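Subject: Re: [cell-upkeep] Kitchen cell: placing drifts after homing
Date: 2 Apr 2020

On the Homdale cell, someone wrote:

> After homing, our arm sets the fruit down 8 mm too far toward the
> wall. Picks are fine. We have redone the camera calibration twice
> and it made no difference. Same Nakajima wrist as yours, I think.
> Where would you look next?

We had the same thing on the Irnar bench last July. The camera was fine. The wrist flange had four screws and two of them had backed out a little, so the tool point moved whenever the arm came in from the left.

What we do now, in this order:

Power down and check the flange screws with the torque driver. Ours go back every 30 shifts.

Home the arm, then touch off on the steel pin at the corner of the counter. Write the reading in the log before changing anything.

Load the Dillow offsets file again. The controller keeps the old one after a restart unless you clear it, and we lost an afternoon to that.

Put the props back by hand and run 33 placements at half speed. If the spread is good, go to full speed.

Leave the camera until last. The fixed one has not needed a new calibration in 234 runs, and I would not touch it for an error that only shows up on placing.

For the layout, we keep the hot pot on the left and the dish rack toward the back. The kiwi starts on the flat green plate up front, standing on end.

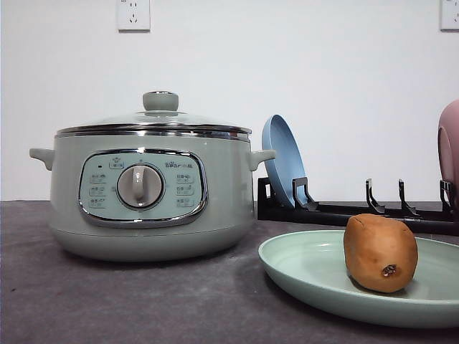 Irnar bench, start layout: pot, rack with the blue plate in the left slot, kiwi on the green plate.

If yours still drifts after the screws, post the pin readings from before and after homing. I can compare them with our log.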